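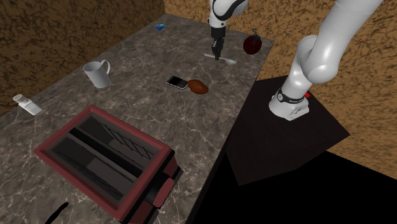
Cyrill Egger

Löffel greifen in der Simulation: Übersichtskamera und Handgelenkkamera im Vergleich
Projektbericht, Frühlingssemester
Betreuung: Notburga Zwahlen

1. Ausgangslage

Im Vorgängerprojekt hat Pirmin Pfister die Simulationsumgebung Plollent an unserem Institut eingerichtet und darin einen Arm mit Zweifingergreifer aufgebaut. Seine Arbeit endete bei Tassen und Dosen. Flache Gegenstände fehlten noch, und genau dort fangen die Schwierigkeiten an: Ein Löffel liegt tief auf der Fläche, der Stiel ist schmal, und der Greifer muss weit hinunter, ohne aufzusetzen.

Die Aufgabe für dieses Projekt lautete, den Greifvorgang mit zwei Kameras zu testen und zu vergleichen, welche davon der Regler für welche Phase braucht. Der Regler selbst (Rarnier) war vorgegeben und wurde nicht verändert. Verändert wurden nur die Bilder, die er bekommt.

2. Aufbau

Der Arm steht auf einem dunklen Sockel neben einer Küchenablage aus Stein. Auf der Ablage liegen und stehen neben dem Löffel weitere Gegenstände, unter anderem ein Toaster, ein Becher und ein Telefon. Sie dienen als Ablenkung und als Hindernisse. Wände und Stein haben eine unruhige Textur. Das war eine Vorgabe von Notburga Zwahlen, die bei einfarbigen Flächen zu gute Ergebnisse befürchtete.

Die Übersichtskamera schaut von schräg oben auf die Ablage und erfasst Teile des Arms mit. Sie bleibt während des ganzen Versuchs an derselben Stelle. Die zweite Kamera sitzt am Handgelenk und bewegt sich mit dem Greifer. Beide liefern ihre Bilder im gleichen Takt, sodass keine Umrechnung der Zeitstempel nötig war.

3. Vorgehen

Verglichen wurden die Varianten «nur Übersicht», «nur Handgelenk» und «beide». Für jede Variante liefen 168 Versuche mit denselben Startlagen des Löffels. Ein Versuch galt als gelungen, wenn der Löffel nach dem Anheben 5 Sekunden lang zwischen den Fingern blieb. Aufsetzen auf dem Stein führte zum Abbruch, Berühren eines anderen Gegenstands wurde nur vermerkt.

Die Startlagen hat Domenica Kaufmann erzeugt. Ich selbst habe sie vor der Auswertung nicht angeschaut, um den Anfahrweg nicht unbewusst darauf abzustimmen.

4. Beobachtungen

Mit der Übersichtskamera allein findet der Arm den Löffel zuverlässig. Schwierig wird es kurz vor dem Schliessen. Steht der Greifer über der Mitte des Löffels, verdecken die Finger einen Teil des Stiels, und der Regler muss dessen Lage aus dem sichtbaren Rest schätzen. In mehreren Läufen schloss der Greifer deshalb neben dem Stiel.

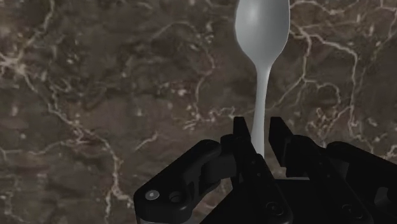
Institut für Mechatronik, Labor für Greiftechnik

Die Handgelenkkamera zeigt beide Fingerspitzen und den Stiel dazwischen. Für die letzte Korrektur reicht das gut aus. Auch der Abstand zwischen Stiel und Finger lässt sich im Bild ablesen, was aus der Übersicht kaum möglich ist. Nachteilig ist der kleine Ausschnitt. Von der Löffelschale fehlt ein Stück, und vom Rest der Ablage sieht der Regler nur Stein. Startete der Arm zu weit weg, suchte er eine Weile und fuhr in einzelnen Fällen einer hellen Ader nach. Die Adern sind schmal und blass und werden von der Erkennung offenbar als Stiel gedeutet.

Mit beiden Kameras gelangen 158 von 168 Versuchen. Die übrigen verteilen sich auf Lagen nahe am Rand der Ablage und auf Lagen dicht neben einem anderen Gegenstand. Die Einzelvarianten lagen darunter, die Übersicht allein am deutlichsten. Die vollständigen Tabellen liegen im Anhang A.

5. Probleme während der Arbeit

Die ersten Läufe im März musste ich verwerfen. Die Reibung am Löffel war auf dem Standardwert von Plollent geblieben, und der Löffel rutschte beim Anheben aus den Fingern – unabhängig davon, welche Kamera aktiv war. Luzius Wyss hat mir geholfen, einen brauchbaren Wert einzutragen. Danach habe ich alle Varianten neu gestartet.

Zeit gekostet hat auch der Schatten unter dem Handgelenk. Der Greifer ist schwarz und erscheint in der Nahansicht so dunkel, dass sich einzelne Teile kaum voneinander abheben. Eine Kantenerkennung auf den Fingern habe ich nach 4 Anläufen aufgegeben und die Fingerstellung aus den Gelenkwinkeln übernommen. Für den Vergleich der Kameras spielt das keine Rolle, weil alle Varianten dieselben Winkel erhalten.

6. Offene Punkte

Nicht untersucht wurde, ab welchem Abstand die Umschaltung auf die Handgelenkkamera sinnvoll wäre. Im Moment erhält der Regler durchgehend beide Bilder, auch wenn eines davon wenig beiträgt. Ebenfalls offen ist die Übertragung auf den realen Arm mit dem Cernex-Greifer. Dessen Finger sind breiter als im Modell, die Geometrie müsste also vorher angepasst werden. Die Konfigurationsdateien und die Startlagen sind im Projektordner des Labors abgelegt.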